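借来的手

二月，雨，Trarngate站台上的灯坏了一半。箱子比我想的沉。Leckie的人在电话里说"一个人提没问题"，他大概没提过。

箱子里是Prornik，双手套装。两把手持夹爪，线，底座，一本薄得过分的说明书。标价3,495，不含运费，不含云端那一块。编辑部要一篇测评，周期短，稿费更短。我接了，房租的缘故。

到了地方，Morven Moncrieff已经在门口等。她穿一件男式雨衣，袖子卷了两道，没握手，直接把箱子接过去了。

"你迟了。"

"火车。"

"火车。"她重复一遍，像在记账。

她是我请来试用的。编辑的主意：找个真靠手吃饭的人。Morven在Grirnholm修了半辈子钟，店关了，现在什么都修，烤面包机，假牙盒上的铰链，有一回是一架管风琴的踏板。我打电话去的时候只说，有套东西，您拿着它干活，机器回头照着学。她问，学什么。我说，拿杯子，放杯子。那头静了一会儿。

"给多少钱？"

我说了数。她说行。

屋子是按天租的，地毯，灰的，角落里堆着线。她进门先把桌子推了推，看晃不晃。不晃。她点头。

开箱，接线，等绿灯。第一次没亮，第二次亮了，第三次我才敢碰它。说明书第4页写着"佩戴者应自然放松"。Morven念出声来，念完看着我。

"我从来没自然放松过。"

"那就……随便。"

她把手伸进去，握住柄，捏了两下。夹爪合上，张开。黑的，尖的，像什么甲虫的嘴。她说松了，左边这只。我说不可能，新的。她不理我，又捏。确实松，右边的干脆，左边的拖半拍。我在本子上写：左爪回弹迟。这一条后来成了整篇测评里最有用的一句，当时我不知道，当时我只觉得烦，本来想下午就写完的。

任务单是Leckie附在箱子里的，塑封，边上起了泡。杯子入篮。杯子出篮。掀盖。交接，左手给右手。每样重复，最多17遍，超过要休息，字是红的。

杯子得自备。我在车站旁边的店里买了一个透明的，带白盖子。红的那个是Morven从包里掏出来的，里头是不锈钢，她自己的，喝茶用。

"会刮花的。"我说。

"以经花了。"

篮子也是她的，装信用的，从前放在店里柜台上。她说店关了以后就没什么信了，只有账单，账单她搁窗台。

我们开始录。

她第一下就夹住了红杯子，稳得吓人。提起来，停，放下。没声音，连磕一下都没有。我干这行也有些年头，看过不少人试这类东西，头一回都是乱戳，把杯子推倒，笑，说哎呀像抓娃娃机。她没笑。她把胳膊肘往里收，肩膀沉下去，整个人变小了一圈，就剩两只手。

"再来？"

"再来。" 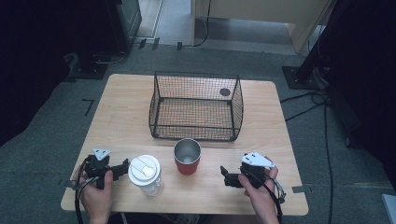

"你站那儿挡光。"她说。

我挪开。其实没挡，她就是不喜欢有人站在身后。我退到门边，拿本子记：线长够用，转身时会绊。重量还行。手柄对小手不友好，小拇指没地方搁。软件界面丑，但快。这种句子我能写一整夜，不用过脑子。

中间歇了一次，她甩手腕，问这东西录下来给谁。

"给机器。"

"哪台？"

"不是哪一台。很多台。谁买了谁用。"

"谁买。"

"工厂吧。养老院。我不清楚，Leckie的册子上画的是厨房。"

她想了想。"那它拿杯子会跟我一个样？"

"差不多。"

"包括这个？"她把右手举起来，夹爪歪着，往外拐一点点。我没看出什么来。她说我年轻时候摔过，腕子接得不正，所以我拿东西总要先往外绕一下再进来。绕那一下没用，多余的，改不掉。我师傅骂了我好几年。

我说应该也会学进去。数据嘛，有什么学什么。

"那就有一屋子的机器，"她说，"在不知道什么地方的厨房里，拿杯子先往外绕一下。"

我没接话。她好像也不要我接。

下半场她慢下来了。累不累我问了，她说不累。可是每次绕那一下，我现在看见了，看见就再也没法不看见，很小，像写字的人落笔前在空中虚划一笔。有几遍她想把它压住，直着伸过去，结果夹偏了，盖子从爪尖上滑下来，在桌上打转。她骂了一句，脏话，Grirnholm那边的，我不会写。

"不用压，"我说，"照平常的来。"

"照平常的来就是错的。"

"没人知道是错的。"

"我知道。"

她把夹爪放下，解开，搓手指。雨打在窗上。我看了眼时间，末班车还有两个钟头，测评明早要交，小标题都想好了，优点缺点值不值得买。我说要不咱们就在试一次，凑个整，收工。

她说你试。

"我？"

"你不是写它的吗。你拿过没有。"

没有。真没有。测评写了那么些，拆箱拍照抄参数，让别人试，我在旁边看着记。我说我得管电脑。她说电脑我会看，绿的就是好的，是不是。

我就坐下了。

柄上还是温的。右手捏一下，合。左手捏一下，等，合。视线要从手指挪到爪尖上去，可脑子不肯，脑子还以为手在手那儿。我伸向红杯子，碰倒了。扶起来，又倒。Morven在身后不出声，这会儿我才明白身后站个人是什么滋味。

"肘。"她说。

我收肘。

"别憋气。"

我没憋，我憋了。吐出来。杯沿咬住了，提，晃，过了篮子边，放下去，哐的一声。

"重了。"

再来。她不说"好"，一个字的夸都没有，就是肘，肩，慢，重了，又重了。有一下她直接伸手过来，按住我的手背，往外带了一点，再往里送。爪子落在杯沿上，很正。提起来，放，几乎没声。

她的手停在那儿。

"哎，"她说，"我把它教给你了。"

"什么？"

"绕的那一下。"

我低头看。我又做一遍，自己做的，没人扶。往外，进来。顺得很，顺得像从来就是这么拿的。

她笑了，那天头一回，短，从鼻子里出来的。"完了，"她说，"传染。"

收拾东西的时候她把红杯子擦了又擦，对着灯照里面。新划痕有没有，她没讲。篮子夹在胳膊底下。我把箱子扣上，少扣一个，又打开重扣。问她文件怎么办，软件跳出来一个框，问上传还是丢弃，上传的话Leckie送一个月的云端。

她擦手，看着那个框。

"里头有我多少？"

"大半。后面那一小截是我。"

"你那截也是我。"

"也是。"

她没说传，也没说不传。她说，车。我看表，真的，车。我把电脑合上就塞进包里，框还开着。我们俩在雨里跑，她跑得比我快，箱子在我腿上磕，磕得膝盖青了一块，过了好些天还在。

她坐反方向的那班，先来的。上车前她回头喊了句什么，轮子的声音盖过去了。像是"左边"。左边那只松，让我别忘了写。

我写了。在车上写的，膝盖当桌子。Prornik双手套装，3,495，做工可以，左爪回弹迟，建议到货先捏几下再签收。线会绊。手柄偏粗。上手时间因人而异，有人教会快很多。写到这儿我停住，想再加点什么，关于腕子，关于师傅，想不出放在哪个小标题底下。优点不是。缺点也不是。

推车的过来，我要了杯茶。纸杯，烫。我伸手去接，推车的人往后让了让，问我是不是够不着。

"够得着。"我说。手还在半道上，正从外面往回走。

包里电脑风扇在转，嗡嗡的，没睡着。过了Grirnholm信号就断断续续，我把它拿出来，掀开，框还在那儿等着，光标一闪一闪。电量剩2%。我盯着，茶没地方放，只好一直端着。

然后屏幕黑了。

充电器在那间屋里，插在墙上。得回去拿。我给Morven发了条消息，问她那扇门的钥匙还了没有，等了两站，她回：没还，你什么时候来，带一只新杯子。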